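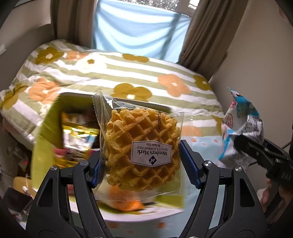
Drivbridge Building, Ground and First Floor
Workplace safety inspection checklist, with comments
Inspected by: Uchenna Oyelaran
Accompanied by: Yaqin Shi (first floor only)
Date: August 9, 2026
Status codes: OK, Attention, Fail, Not checked

Previous inspection: December. Items carried over from that report are marked (C).

1. ENTRANCES AND EXITS

1.1 Main entrance door opens fully and closes on its own
OK
Closer was adjusted after the last report. Door no longer slams.

1.2 Rear exit clear inside and out (C)
Attention
Clear inside. Outside, two recycling carts were parked against the door swing again. I moved them to the fence. Oluwatosin to paint a keep-clear box on the asphalt, as agreed in December and not done.

1.3 Exit signs lit
OK
Sign at the top of the east stairs flickers for a few seconds after the test button is released, then settles. Watch at the next inspection.

1.4 Floor mats flat, no curled edges
Fail
Main entrance mat has a curled corner on the hinge side. Taping it down is not a repair. Replace.

1.5 Ramp handrail firm
OK
Bolts at the lower post retightened on the day.

2. STAIRS AND HALLWAYS

2.1 Handrails continuous and secure
OK

2.2 Stair nosings intact (C)
Attention
Fifth step on the west stairs still has a loose nosing. Screws have been put into the old holes and will not hold. Needs plugging first.

2.3 Minimum clear width in hallways, 1000 mm
Attention
First floor hallway measures 1076 mm at the narrowest point with the photocopier in its usual spot, so it passes. With the paper boxes stacked beside the photocopier it does not. Yaqin had the boxes taken to the storeroom while I was there. They need to stay in the storeroom.

2.4 Lighting works in all hallways
OK
One tube out near the washrooms, replaced on the day.

3. FIRE SAFETY

3.1 Extinguishers present, charged, tagged
Attention
All gauges in the green. The tag on the extinguisher beside the electrical room is not legible, the ink has run. Sihan to ask the service contractor for a new tag.

3.2 Extinguishers unobstructed
OK

3.3 Smoke alarms tested
OK
Tested from the panel and individually by button. The alarm in the meeting room is quieter than the others but still clearly heard with the door shut.

3.4 Fire doors not wedged
Fail
Wooden wedge under the door between the hallway and the Lorari suite. I removed it and spoke to the tenant. This is a repeat. If the room gets too hot, the answer is a hold-open device wired to the alarm, and I have asked for a quote.

3.5 Evacuation plan posted and current
Attention
The ground floor plan still shows the old partition. Frøydis has the drawing file and will reprint.

3.6 Muster point sign visible from the exit
OK
Cedar branches trimmed back since last time.

4. KITCHENS AND SHARED FOOD AREAS

4.1 Fridge temperature at or below 4 degrees
OK
Reads 3 on the inside thermometer. Door seal is splitting at the bottom and should be ordered before it goes altogether.

4.2 Microwave door, seal and plate in good condition
OK
Clean inside. Plate chipped on the rim but not cracked.

4.3 Shared snacks in sealed packaging and labelled
Attention
Anything put out for people to help themselves needs its own wrapper and a readable label or an ingredient card next to it. This matters most for nuts, milk, egg and wheat. Individual packets taken out of a multipack often carry very little printing, so keep the outer box beside them or cut the ingredient panel off and leave that.

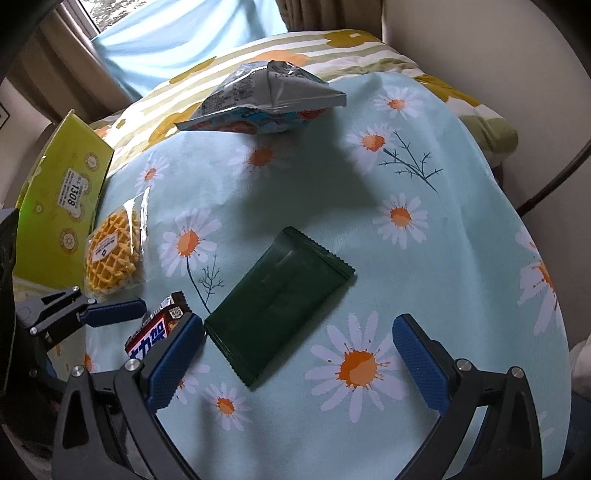 Item 4.3. Snacks on the daisy cloth. The dark green packet has no label.

Comment from Frøydis Lindholm: I can make a stack of blank allergen cards and leave them in the drawer under the kettle. Would that close this one off?
Reply, U.O.: Yes, once they are in use. I will leave it at Attention until then.

4.4 Tablecloths and covers do not hang into walkways
OK

4.5 Kettle and toaster cords in good condition
Fail
Toaster cord has a nick in the outer sheath near the plug. Unplugged, tagged out and put in the electrical room. Do not put it back into service with tape on it.

4.6 Hand soap and paper towel stocked
OK

4.7 First aid kit in kitchen complete
Attention
Burn dressings expired. Everything else in date. Triangular bandages have been used for something and refolded badly, so I have put in a fresh pair from the spare kit.

5. ELECTRICAL

5.1 Panel clear for 1 metre in front
OK

5.2 Power bars not daisy-chained
Attention
One instance under the reception desk. Removed on the day, but reception now has one outlet fewer than it needs. Turov Electric to quote for an extra double outlet on that wall.

5.3 Outlet covers intact
OK
Cracked cover in room 172 replaced.

5.4 GFCI outlets near sinks trip and reset (C)
OK
The kitchen one that failed in December has been changed and trips properly.

6. WASHROOMS

6.1 Floors non-slip, no leaks
Attention
Slow drip from the trap under the left-hand basin on the ground floor. There is a bucket. Emptying the bucket is not on anyone's list, so the trap needs fixing this week.

6.2 Grab bars secure
OK

6.3 Hot water at a safe temperature at the tap
OK

6.4 Emergency pull cord reaches to near floor level
Fail
Cord has been tied up out of the way of the mop. Untied. Cleaning crew to be told, in writing this time.

7. STORAGE AND OUTDOOR AREAS

7.1 Heavy items stored between knee and shoulder height
Attention
Boxed paper now in the storeroom is on the top shelf. Bring it down to the middle one.

7.2 Ladders in good condition, secured
OK
The Thibodeau stepladder has a missing foot. It was already tagged out and chained to the rack. Please dispose of it.

7.3 Cleaning chemicals in original containers
OK

7.4 Parking lot surface and lighting
Not checked
Lighting cannot be checked in daylight. Sihan Wei has offered to look one evening and send me a note.

ACTIONS

Keep-clear box at rear exit: Oluwatosin Osagie
New entrance mat: Oluwatosin Osagie
West stairs nosing: Oluwatosin Osagie
Extinguisher tag: Sihan Wei
Hold-open device quote: Uchenna Oyelaran
Ground floor evacuation plan, allergen cards: Frøydis Lindholm
Burn dressings, replacement toaster: Yaqin Shi
Basin trap: Oluwatosin Osagie, this week
Note to cleaning crew about the pull cord: Yaqin Shi

Comment from Oluwatosin Osagie: Mat ordered. The paint for the rear exit needs a dry day and the carts gone overnight, so I will have to sort out a time with the tenants first.
Reply, U.O.: Fine. Put cones out until it is painted.

Comment from Yaqin Shi: Do we need a toaster with a particular cord length? The counter outlet is a fair way from the shelf.
Reply, U.O.: Keep it on the counter beside the outlet. No extension cord.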